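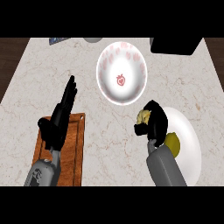
How to appeal a removed post on Prarunia

If one of your posts has been taken down, you can ask for it to be looked at again. The process takes a few minutes and you can do all of it from a phone or a computer. These steps are for personal accounts. Group owners have a separate form, covered on our groups page.

Step 1. Find the removal notice

Open Prarunia and go to Settings, then Account Status. Removed posts are listed with the newest first. Tap the post to see which rule it was removed under and the last day you can appeal. You get 38 days from the removal.

Copy the case number at the top of the notice. You will need it if you write to support later.

Step 2. Read the rule

Each notice links to the full rule. Read it before you write anything, including the exceptions at the bottom. News, satire and posts that quote someone else in order to criticize them are often handled differently.

Step 3. Write your appeal

Tap Request Review. The text box holds 1,000 characters, so stick to the post itself. Say what it was about, who it was meant for, and which exception you think applies. Past removals don't need to be mentioned – the reviewer can already see them.

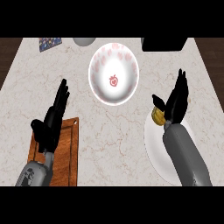 You can attach up to 2 files, such as a screenshot of the thread you were replying to. Olga Matos, who moderated a local news group on Prarunia before joining us at Tonden, suggests attaching the comment just before yours. Reviewers see your post without the replies around it unless you add them.

Step 4. Send it and wait

After you tap Submit, the status changes to In Review. Most people hear back within a week. You can't edit an appeal once it is sent, and deleting the post from your removed list closes the case.

Step 5. If the answer is no

You can take the case one level higher, to the outside review panel. Go back to the notice and choose Refer to Panel. This form allows 3,000 characters and asks why the decision matters to other users. The panel picks which cases it hears. If yours is not picked, the removal stands and the notice will be marked Closed.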